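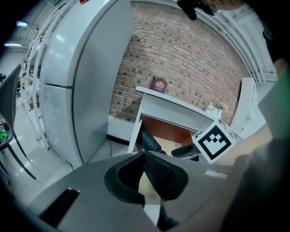

The Meter at 149

Fiction

I read water meters in Trastau for eleven years. The job was mostly walking. You lifted the lid, brushed off the dirt, read the dial, put the number in the book and went on to the next gate. I had the streets between the river and the rail yard, and I did them once a quarter in the same order.

Number 149 Irska Road was a weatherboard house with a green tank and a lemon tree that hung over the fence. The meter was by the front tap. In January it read 1213. I wrote it down and went on to the neighbour's, where the dog was.

When I came back in autumn it read 1213 again.

A meter that doesn't move usually means an empty house or a stuck meter. The house wasn't empty. There were tea towels on the line and a radio going in the kitchen. I turned on the front tap to check the dial and nothing came out of it, so I knocked.

An old woman came to the door with flour up to her elbows. I told her I was from the water and that her meter hadn't moved.

"No," she said. "It wouldn't have."

She said she had turned it off at the street. She was using the tank for the garden and the washing and for everything else as well. I asked if she was drinking it. She said she had been brought up on tank water and so had her mother, and did I want a cup of tea made with it or not.

I had the tea. It tasted like tea.

She told me about the bill while I drank it. It had come the spring before, for 2337 dollars. She had rung up and been told there must be a leak. She paid a plumber to look and he couldn't find one. She rang again and was told to put it in writing. She put it in writing, and they sent her the same bill with a late fee on it. She paid it out of the money for the roof. Then she went out to the footpath with her husband's old tap key and shut off the main.

"I thought, right, you can have that one," she said. "You won't get another."

I said she'd still be charged for the service. She knew that. She paid it on the day it came, at the post office, in cash. 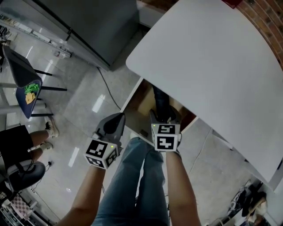 Jeans and the edge of a table.

I went home and got out my old books. We were meant to hand them in but I had kept mine in a shoebox, going back to when I started. It took most of the evening. The winter before her big bill I had written 736 for Irska Road, and the next quarter I had written a number so much higher that I should have stopped and looked again. I hadn't stopped. It had been raining, and the page was smudged, and I could see where my pen had gone through the wet paper. I had put the neighbour's reading on her line and hers on his. After that somebody at the depot must have tidied it up, because the quarter following was right for both of them.

The neighbour with the dog had been let off nearly a whole year's water. He had never said a word about it.

I thought about it for a week. Then I took the book in to the depot and showed my supervisor the page. He looked at it for a long while and asked who else had seen it. I said no one had. He asked if I knew how many houses there were on my round, and I said I did, and he said well then. I left the book on his desk.

The refund came through in the winter. I know because she told me when I knocked. It was all there except the late fee, which they said was a separate matter. I had the late fee in an envelope in my pocket, in notes. I told her it was from the office. She counted it, and looked at the envelope, which was a plain one with no window.

"Was it you that wrote it down?" she said.

I said it was.

She put the envelope behind the clock and went back to the kitchen. I stood on the step and didn't know whether I was meant to leave. After a bit she came out with a bag of lemons and gave it to me. It was heavy and the bottom was starting to go, so I had to carry it in both arms.

"You can tell them I'm staying on the tank," she said.

I did the rest of Irska Road with the lemons in my satchel. The neighbour's dog came to the fence and barked the way it always did. I read his meter, then I read it again, and I wrote it on his line.

Hers still said 1213. I lifted the lid every quarter until I left the job, and I brushed the dirt off each time.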